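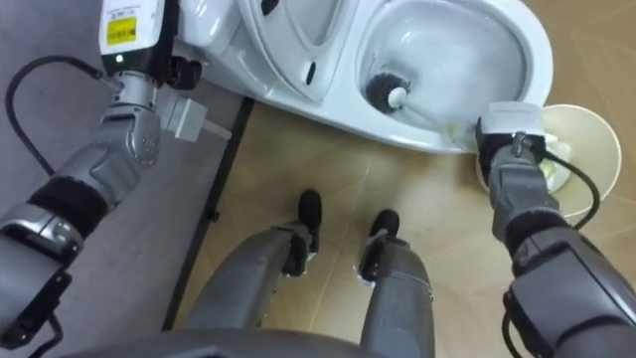 Kultell wrote back that keeping quiet about a small wrong is still a choice, and I do see that – but my boss at Hofstetter has been so kind to me, and all she did was pad one mileage claim. Do I owe her loyalty, or the truth?

Tue 23 January, posted by Kistau
2 shares

Prunamia
Oh, I feel for you! I'd go to her first, privately, and give her the chance to fix it herself. Kindness and honesty can sit in the same room.
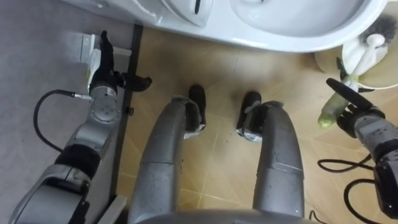
More replies (30 comments)

Hofgarden
Just tell payroll. Done.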